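Six weeks with the Laltgate hand rig

I said in October that I would write something longer about the Laltgate once we'd used it on real work, so this is that post. We paid for ours. Nobody at Laltgate has seen this before it goes up.

The short version is that it's a good rig with a bad box, and I would buy it again at this price.

You wear it on your own hand. Your fingers drive the mechanical fingers, and the mechanical fingers do the touching. The point is that you get demonstrations recorded with the same fingertips your robot will have, without needing the robot in the room. We had been using a pair of gloves from Skerniddale before this, and the data from those never matched what our gripper could do. A person in a glove can pinch a coin. Our gripper can't.

The kit is 795 dollars for one right hand. That gets you the rig, the straps, the marker cube, the controller box and the cables. A left hand is sold separately. Shipping took 11 days. The camera isn't included and you will need one that stays put.

Assembly was mostly done when it arrived. The instructions cover the straps well and the software badly. Fengying Dai got the tracking working on the first afternoon, but she had to go through the Lultdale forum to find out which calibration file goes with which version of the cube. Ours had the newer cube and the older file on the drive. If your hand position seems to drift to one side, check that first.

Fit is the thing I'd want to know before buying. There is one size. Yu-na Yoo has small hands and had to pad the strap across the palm with foam tape. After that it was fine for her. For me it was fine out of the bag, though I get a sore thumb after an hour.

Our test was 100 pick and place runs with household things, split over 2 days. Soft toys were easy. Smooth rounded things were harder, and you learn to come down on them slowly from above and let the fingertips settle before closing. I lost more runs to rushing than to anything the rig did.

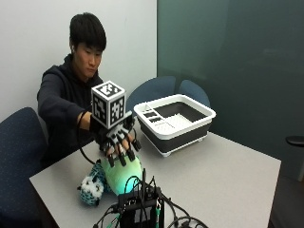 Fingertips down on the green egg. Marker cube on top, controller box in front.

Tracking was steady as long as the camera could see the cube. Turn your wrist too far and it goes, and you have to throw out that run. The software beeps when this happens but the beep is quiet, so turn your speakers up.

Now the box. It takes up table space, it has a lot of cables, and the one to the hand is too short if you like to stand. I emailed support on a Friday asking for a longer one and got a reply that evening saying they don't sell it. Kang makes a wireless version of the same idea, but it costs a good deal more and I haven't tried it.

We've ordered the left hand. I'll add a note here when we've tried folding towels with both.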